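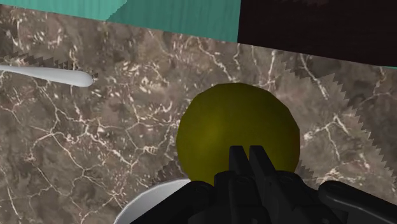
Sandhu dog club moves its obedience trial to the Gorketti hall

The dog training club in Sandhu will hold its spring obedience trial in the Gorketti hall this May, after eight years on the sports field behind the school. The club informed its members by letter last month. The entry list is open now and closes when 14 dogs are entered in each class.

The reason for the move is the ground. The field was drained again over the winter, and the new grass must rest until summer. The club looked at two other fields, but one has no fence and the other is beside the Nenulen road, where the lorries pass from early morning. For dogs doing the long stay this would be difficult.

The Gorketti hall offers 1083 square metres of floor, enough for two rings and a warm-up area between them. Rubber matting will be laid in both rings. Handlers who have trained only on grass are advised to practise on a hard floor before the day, especially the retrieve, as the dumbbell jumps and rolls further indoors. A practice evening will be held in the hall one week before the trial, from 18.30, and dogs from other clubs are also welcome.

Three classes are planned: Beginners, Novice and Open. The Beginners class is done fully on the lead. In Open, the order of exercises will be drawn in the morning and put on the wall by the entrance - last year some handlers did not find it in time. Jumps will be set according to the height of the dog at the shoulder, and measuring starts at 8.

The matting costs the club 1525 euros to hire, so the entry fee is a little higher than before. Juniors pay half. The pet food shop Sanix gives the rosettes and a bag of dry food for the best dog in each class.

Dogs must have a valid rabies vaccination, and the card must be shown at the table. Bitches in season can take part, but they run last in their class and wait outside the building until they are called. Food and toys are not allowed in the rings. Crates may stand along the long wall of the hall, on the side of the car park.

Spectators do not pay. They may bring their own dogs on a short lead, but only to the upper part of the hall - the passage beside the rings is kept free for competitors. Entry forms can be collected at Sanix or at the club house on training evenings.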